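Robôs que dobram roupa? Ainda vai demorar um bocado

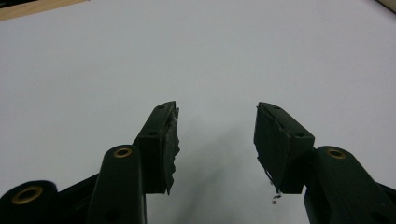

Garra de dedos escuros com as pontas forradas de fita, aberta sobre um tampo branco.

Passei uma manhã de agosto na Skudbridge a tentar responder à pergunta que toda a gente me faz: quando é que uma máquina me arruma a cozinha? Saí de lá animada, confesso, mas continuo a lavar a minha própria loiça!

A empresa está a ensinar robôs a fazer 12 tarefas, metade de casa e metade de loja - dobrar panos, repor prateleiras, fechar caixas, esse género de coisas. Para isso, as pessoas fazem primeiro o trabalho com garras de mão, e os movimentos ficam gravados. Já juntaram 2.379 gravações, e 795 são só de panos (sim, panos de cozinha, o grande inimigo).

E resulta? Depende muito. Repor latas corre bastante bem, e a cadeia Evska vai experimentar o sistema em 3 lojas ainda este ano, sempre à noite, com as portas fechadas. Já dobrar uma toalha amarrotada é outra conversa. Vi o robô tentar, largar, voltar a pegar pela ponta errada e acabar com uma espécie de rolo que a minha avó não deixaria entrar no armário.

A concorrente Atton promete um ajudante doméstico à venda em breve, mas ainda não mostrou preço nem data. Na Skudbridge são mais cautelosos e falam primeiro de armazéns e supermercados, onde tudo está sempre no mesmo sítio. Na minha casa nem as colheres estão sempre na mesma gaveta, por isso fico à espera. O teste nas lojas Evska começa pela reposição de conservas.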